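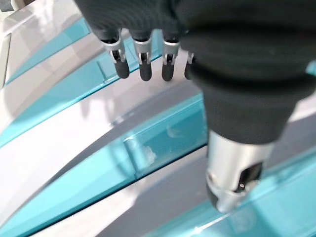

Monday, May 15, 2006 – Skultia, the PC games download service, will add six titles to its catalogue in July, bringing the total to 509. The service will also get a new menu with a choice of colour schemes. The default uses bands of white, grey and turquoise.

The first title to arrive will be Drarkon, a turn-based strategy game with 40 missions and online play for up to five people. Racing game Fastow follows later in the month.
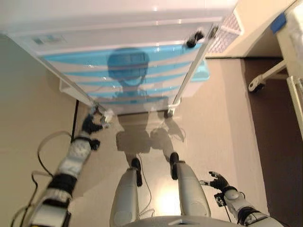

Hamel, a puzzle game set in a warehouse, completes the list of titles named so far. Players shift awkward loads through narrow aisles, and where they take hold matters. A large white panel gripped by one lower corner will swing differently from one held in the middle.

"Subscribers have been asking for more strategy and puzzle games," said Chalerm Kamolrat, catalogue manager at Skultia. "The other three titles will be named in July."

All six games are included in the existing monthly subscription.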